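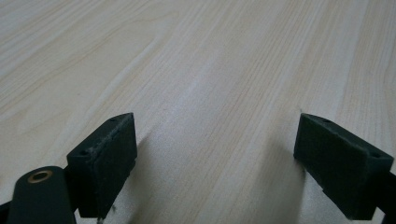
Shanti Ahuja
Fiction contributor

The Table at Pramwood

My aunt kept her letters from Plostton in a biscuit tin, and when the tin would no longer shut she moved them, with a good deal of grumbling, into the bread bin. There were 327 of them, every one from the same man, a Mr Nautiyal, who had once sat beside her on the late bus and lent her his gloves.

She read them to me each November at the kitchen table in Pramwood, with the kettle going and the cat on whichever page she wanted next. He wrote mostly about his pears, and his knees, and the price of coal - never a word of love that I could find, though I listened hard for it, being 10 and very keen on that sort of thing.

"But does he like you?" I asked her once.

"He's told me about his pears for six years," she said, and went rather pink, and turned the page over to see if there was more on the back.

The spring after that she bought a small brown suitcase, and asked me to carry the bread bin down to the bus.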